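Zundari Home Battery: Set-up Guide
Section 5: First start, backup circuits and your reserve

The battery is on the wall, your electrician has signed the sheet, and now you get to the fun part. By the end of this section your Zundari will be charging, your Harnis display will be showing live figures, and the house will be ready for the next power cut!
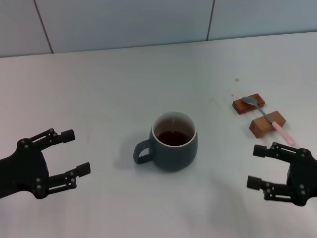 You don't need any tools for this section, only the installation sheet, your home Wi-Fi password and somebody free to walk round the house switching lights on and off. If any cover on the battery or the backup board is still open, stop and ring your electrician. Nothing in the steps below asks you to take a cover off.

Before you begin

Check that the installation sheet has been filled in on both sides. The back lists your backup circuits (the ones that stay live in a power cut), and you'll want that list beside you. Most homes put lights, sockets in the main room, the fridge and the router on backup. Ovens, geysers and pool pumps are normally left off, and if yours are on the list it's worth having a word with the installer before going on.

CAUTION: Work only with the switches named in this section. The isolator with the red cover belongs to your electrician.

Starting the battery

1. Make sure the mains switch on your main board is ON.

2. Switch on the battery breaker, on the left-hand side of the Zundari. You'll hear a click, then the fan. The fan is quite lively on a first start and settles down by itself.

3. Press and hold the round button until the light ring turns white. Let go. The ring will pulse while the battery checks its cells.

4. Wait for the ring to turn green. A first check can take up to 15 minutes, so don't worry if it seems slow. Please don't press the button again during the check or it will start from the beginning.

5. Switch on the backup breaker. Your backup circuits are now being fed through the battery. Lovely!

Note: If the ring turns amber, the battery is healthy but can't find the Cocco meter clamp. Go to "Pairing the clamp" below. If it turns red, switch off the battery breaker, leave it off and call your installer.

Pairing the clamp

The Cocco clamp sits round the supply cable in your main board and tells the battery how much power the house is using. It was fitted by your electrician and you can pair it without going near it.

1. On the Harnis display, open Settings, then Devices.

2. Tap Add and enter the code 147. This is the same for every Cocco clamp, so don't go hunting for it on the label.

3. Choose your clamp from the list. In a block of flats you may see a neighbour's as well. Match the serial number to the one on your installation sheet.

4. Boil the kettle. The house figure on the display should jump straight up, then fall back when the kettle clicks off. It's a brilliant little test, and you'll probably find yourself doing it with everything else in the kitchen.

Note: If the figure goes down when the kettle goes on, the clamp is facing the wrong way. You can put this right on the display: Settings, Devices, Cocco, Reverse reading.

Setting your reserve

The reserve is the part of the battery kept back for power cuts. Anything above it can be used in the evening, when electricity costs more on many tariffs. A high reserve gives you longer in the dark, a low one saves more on the bill, and you can change your mind as often as you like.

1. Open Energy, then Reserve.

2. Slide the marker to the level you want. The hours shown underneath are worked out from what your house has used lately, so they'll get better and better over the first few weeks.

3. Tap Save. The marker turns solid.

If cuts in your area follow a published timetable, try Planned Cuts mode as well. Enter the start time and the battery will fill itself beforehand, then drop back to your usual reserve once supply returns. We love this one and would switch it on for everybody if we could!

CAUTION: If anyone at home relies on medical equipment, keep the reserve at its highest setting and have a second source of power as well. A home battery must never be the only one.

Testing a power cut

Save any work on computers first.

1. Turn the mains switch on your main board to OFF.

2. Look at the lights on your backup circuits. They may flicker once and should then stay on. The ring on the Zundari turns blue.

3. Walk round with your list and tick off each circuit. Try the sockets too (a lamp will do).

4. Turn the mains switch back to ON. The ring stays blue while the battery makes sure the supply is steady, then goes green.

Note: Solar panels joined through a Flavero gateway will drop out during the test and come back by themselves. If they're still off when the ring is green, restart the gateway from the display: Settings, Solar, Restart.

CAUTION: Don't run this test with the oven, geyser or pool pump on.

If the display shows message 224

Message 224 means the backup circuits are asking for more than the battery can give. Switch off the biggest thing that's running, wait for the message to clear, and press the round button once. If it keeps coming back with very little switched on, write down what was running at the time and pass it to your installer, who can move a circuit off backup.

Keep the installation sheet with this guide. Section 6 covers cleaning the air vents and updating the software.

Page updated November 21, 2023

Search guides
Type a message number or product
Go

Related guides
Zundari Home Battery: Choosing a place on the wall
Harnis display: Connecting to Wi-Fi
Cocco meter clamp: What the lights mean
Flavero gateway: Adding solar panels
Reading your evening tariff
Getting your battery ready for March storms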